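Subject: Re: [deltdale-toylibrary] Sorting tray for the button bags
From: Svenja Kälin
To: Deltdale toy library list

Hello everyone, and thank you for all the kind messages about the April swap. I have the button set out on the red tray in the kitchen at Vunbridge, ready to go through before it gets packed up again.
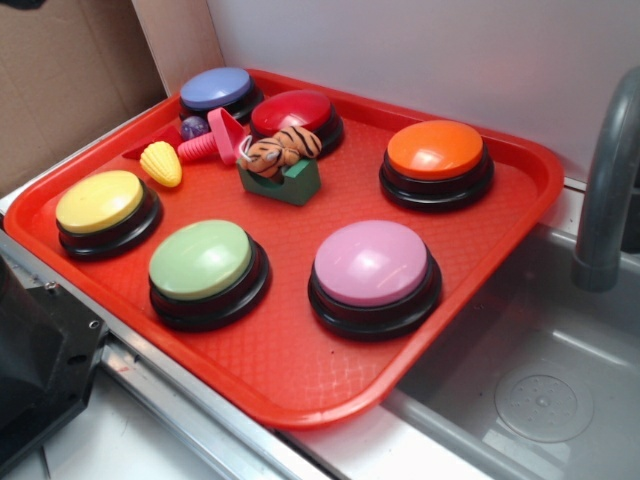

Thitima Nakpan wrote:
> Could we please decide what belongs in the button bag and what doesn't?
> When it came to us there were bits of play food in the bottom and my two
> spent the whole afternoon asking where the rest of the kitchen was. I don't
> mind at all, but the next family might think they've lost something.
> Also, does the tray travel with the buttons or stay behind?

Thitima, you are quite right, and I'm sorry your two went looking for a kitchen we never sent! As far as I'm concerned the bag should have the six buttons in it: blue, red, orange, yellow, green and pink. The corn cob goes back in the play food box, and I'd like it to go soon, as Cyrill has been asking after the vegetables. The little purple ball I would put with the marble run unless somebody claims it. Then there is a small red wedge, which I very nearly missed against the tray, and I can't match it to anything on my list. If your child has a puzzle or a shape sorter with a gap in it, do write to me.

As for the tray, I would love for it to travel too. It has a raised rim, so a marble or a bead can't go far, and the textured floor is nice for small hands to run over. My one worry is the size of the bag. The blue drawstring ones from Wotmont will take the buttons easily but not a tray on top, and the big canvas one weighs 900 grams before you've put a thing in it - a lot to carry on the bus with a stroller. Would anyone be willing to sew us something flat with a long handle? I have fabric left over from the curtains and would happily bring it by.

While I'm writing, a word on cleaning. Please wipe the buttons with a damp cloth and don't put them in the sink, however tempting it is when everything else is going in. The tray can be washed like any dish, but do go over the floor of it with a soft brush, as crumbs love a pattern like that.

Somkiat, you're next on the list for this set, and I'll hold it at my place until I hear from you. Evenings after six are best.

Warm wishes to you all,
Svenja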